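Haworth Open Bench

The Haworth Open Bench is a public demonstration of bimanual robot work held each February at the Haworth works in Kirneck. It is organised by Barkent, a maker of sorting and kitting equipment, and is open to anyone who registers, including school groups, local employers and people with no connection to the trade. The event lasts one day, always a Sunday, and consists of a guided visit, several bench demonstrations and a question session in the old drawing office.

History

The Haworth building dates from 1915 and was put up as a factory for agricultural fittings. It passed through several owners and stood partly vacant before Barkent leased the ground floor in 2000. The firm at first used it for assembling conveyors. Robot benches were installed later, when the conveyor work moved to a larger site, and the long bay on the north side was given over to them.

The first open day was proposed by Beryl Penrose, then the site manager, after neighbours objected to a planning application for longer operating hours. Penrose invited them in to see what was being done in the building. The visit drew 28 people and was run by whoever happened to be rostered on. The application was later amended and approved, and the visit was repeated the following year with a printed program and a sign-in desk.

Attendance grew slowly and then quickly. Registration has been capped at 300 since the fire engineer's report on the north bay, which found that the eastern exit could not be widened without altering the original brickwork. Places are usually gone within a fortnight of being announced. A waiting list is kept, and unclaimed places are released at the door from 1 p.m.

Penrose handed the event over to Sunita Achterberg, who remains its organiser. Under Achterberg the lecture that used to open the day was dropped and the time given to the benches. She also introduced the rule that demonstrators must be people who work on the equipment during the week — sales staff may attend but do not present.

Format

Visitors are admitted in groups at half-hour intervals from 9 a.m. Each group is met at the loading dock and taken through a safety briefing, which covers where to stand, what the floor tape means and what the stop button does. The briefing takes ten minutes. Enclosed shoes are required, and a few pairs of loan boots are kept in the office for people who turn up in sandals.

From the dock the group passes the parts store and the repair room before reaching the north bay. The order has been changed several times. For a few years the benches came first, but groups then hurried through everything else and bunched up at the exit.

Each bench is staffed by two people, one to run the cell and one to talk. The talker stands on the visitors' side of the tape and takes questions at any point. Demonstrations are short and are repeated for each group, and a cell that faults is left as it is while the operator explains what has gone wrong. Howard Parsons, who ran the first bench for many years, is credited with this practice. He had noticed that visitors asked better questions during a stoppage than during a clean run.

The day closes with a session in the drawing office, where tea is served and written questions are answered in the order received. Questions about jobs have been the most common in every year for which the slips have been kept.

Demonstrations

The demonstrations are chosen from work already under way at the site, so the program varies from year to year. Cable threading, carton opening and the folding of cloth have all been shown. Sorting has appeared every year.

The sorting demonstration is known within Barkent as Katora. It began as an acceptance test for paired arms, in which small goods are moved between open bins by two arms sharing one table. The name was given by Lanying Su, the engineer who wrote the original procedure. It was adapted for visitors by shortening the run and replacing the boxed test parts with household items, which people watching from a distance could recognise more easily.

In its public form Katora has three stages. In the first, the left arm clears a bin while the right arm is parked. In the second, both arms work at once and must keep out of each other's way above the middle of the table. In the third, the bins are shifted by hand to new positions and the run is repeated without any change to the program. The third stage is the one the procedure was written to test, and is also the one most likely to fail in front of an audience.

Children are allowed to choose where the bins go in the third stage. A demonstrator places them, as the public do not cross the tape. Su has said in the site newsletter that the awkward layouts picked by eight-year-olds exposed a fault in the reach planning that the firm's own tests had missed. 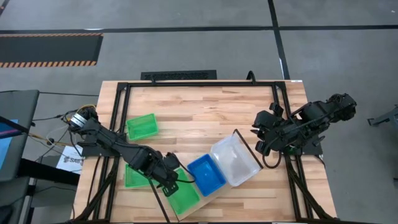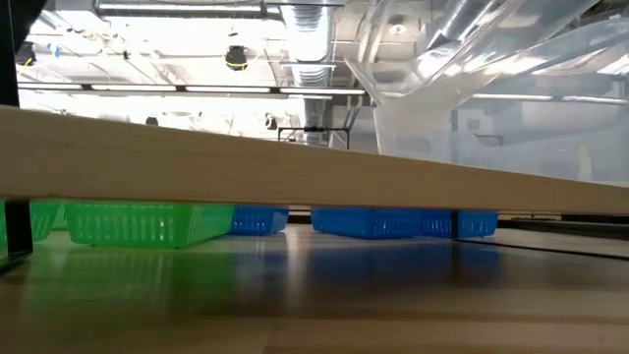

Bin layout is the part of Katora that has been revised most often. The early procedure called for a straight row parallel to the front of the table, which gave each arm an easy reach and told the engineers very little. Later versions allow bins to be turned, spaced unevenly or set at a slant, as with the adjoining green, blue and translucent white bins that run diagonally between the two black arms in the first picture. Colour is used mainly for the benefit of visitors, who are told before each run which bins to watch. Slotted baskets, such as the green and blue ones in the second picture, are also permitted under the procedure. Their use was argued over for some time, as fingers can catch in an open wall, and Su's notes recommend a slower approach wherever they appear.

Reception

The open day is listed in the Kirneck community calendar and is attended by classes from schools in the district. Lacey Rowbotham, a technology teacher who has brought students several times, wrote in a newsletter for parents that the stoppages had been the most useful part of the visit, and that her class had gone on to write fault reports of their own.

Criticism has centred on noise and crowding in the north bay, and on the difficulty of seeing the benches from the back of a group. A low step was added along the visitors' side in response. Requests for a second day have been turned down on the grounds that the benches are needed again on the Monday morning.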